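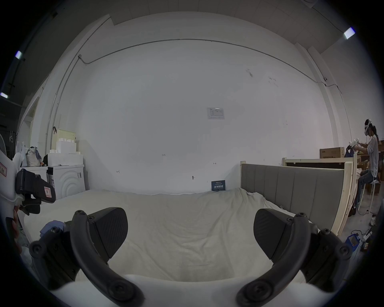 Kristóf Dobos reckons you should stop fighting the creases and buy a fitted sheet one size deeper than the mattress. I tried that. It still looks slept in by lunchtime.

The bed has a grey upholstered headboard with upright channels and a pale wood surround, and the cream sheet won't lie flat on it whatever I do. I've ironed it twice, which is twice more than I've ironed any shirt this year. Is there a trick, or do I just shut the door?

Posted by Sandau

Janjua
Take it out of the dryer while it's still slightly damp and put it straight on the bed. Start at the headboard end, tuck the top under first, then go down to the foot and pull hard. Sides last. If you do the sides first you get a ridge across the middle and end up blaming the sheet.

Also check the fabric. Plain cotton creases, that's its hobby. A label boasting a 600 thread count won't save you – mine does, and it looks like a road map.

While you're there, run the soft brush on the vacuum down those channels. Mine had 9 years of crumbs in them and I don't even eat toast in bed (my husband does).

Clikevbridge
throw a blanket over it

Clisitz
Second the blanket, but I'd add sheet straps, the elastic ones that clip underneath at the corners. Fiddly to put on and you will catch a finger. I redo mine every other wash and swear at them each time. The sheet does stay put, though a few wrinkles near the pillows seem to be permanent residents.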